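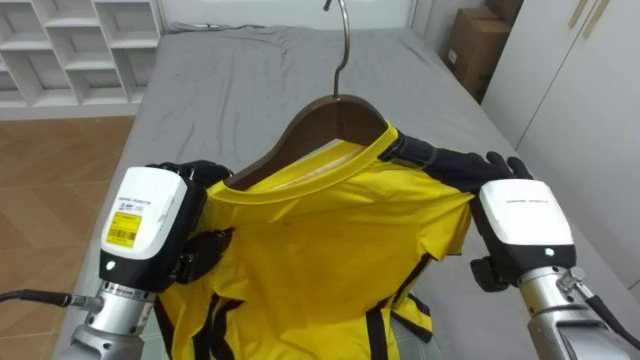
Zamfira Onu objected in the first session that hanging shirts was the only part of the shift where people could talk, and that a plan which took it away should say what replaces it. These notes start from that objection. It was not answered well at the time.

Reading time: 13 min with the set reading

Session 4. Hand work, two-arm work and the job that is left over

4.1 The task

Putting a T-shirt on a hanger is usually written down as one step. For planning purposes it is at least five: find the collar, open it, pass one shoulder of the hanger through, pass the other, level the seams. An experienced hand does these as one movement and cannot easily say where one ends and the next begins. A two-arm machine has to be given them separately, or has to learn them from many repeats by a person.

In the photograph both hands are on a yellow shirt with the hanger already in the neck opening, and the seam on one shoulder is pulled taut. Note that the lower part of the shirt is bunched. Cloth has no fixed shape, so a position that was correct for the last garment says little about the next one. This is the main difference from the box-handling cell in Session 2.

4.2 The Doltano case

Doltano is a garment rental depot. Before the change, hanging was shared among all floor staff in turns. The process record for April gives 1454 garments hung in the trial area, of which 181 were passed back to a person. Reasons for passing back were logged under four codes, and the code "other" was the largest. Treat any conclusion drawn from the codes with care.

The cell was run under the Flavevlow scheduling system, which also assigned staff. Two effects followed.

(a) Staff no longer rotated. One person per shift was assigned to the cell and received only the garments it had passed back — twisted straps, narrow collars, wet labels.
(b) The rate target for the remaining hand stations was left at its old value, though the easy garments had gone to the machine.

Effect (b) is a planning error and was corrected. Effect (a) is harder. The work left over was slower and more tiring per item, and it was done alone. Osvaldo Rizzi, in his exit notes from the trial, wrote that he used to finish a rail and now finished exceptions.

4.3 Skill and grading

The pay grade at Doltano was tied to garments per hour. Under the new layout the person at the cell handled fewer garments and made more decisions: when to stop it, when to let it try again, which faults to report. None of this was in the grade description. Compare the Guston agreement (handout 3), where fault reporting was listed as a skill before any equipment was fitted.

Terms to know: residual task, pass-back rate, rotation, deskilling, hidden supervision.

4.4 Points still open

Gheorghița Neagu's view is that rotation should be restored even where it lowers output. Tudor Cârstea holds that a short rotation makes fault reports worse, as each person sees too few of them to recognise a pattern. The Doltano record does not settle this. The trial was too short and no rotation was tried.

For next time: read the Tang layout study, sections 1 and 2 only. Write up to 400 words on which station you would take measurements from, and what the pass-back rate leaves out. Hand in to Carmela Echevarría before the seminar.

3 comments 13 shares

Related notes
Session 2. Box handling and fixed positions
Session 3. Who sets the rate?
Session 5. Alarms, stops and the right to stop
Handout 3. The Guston agreement, with margin notes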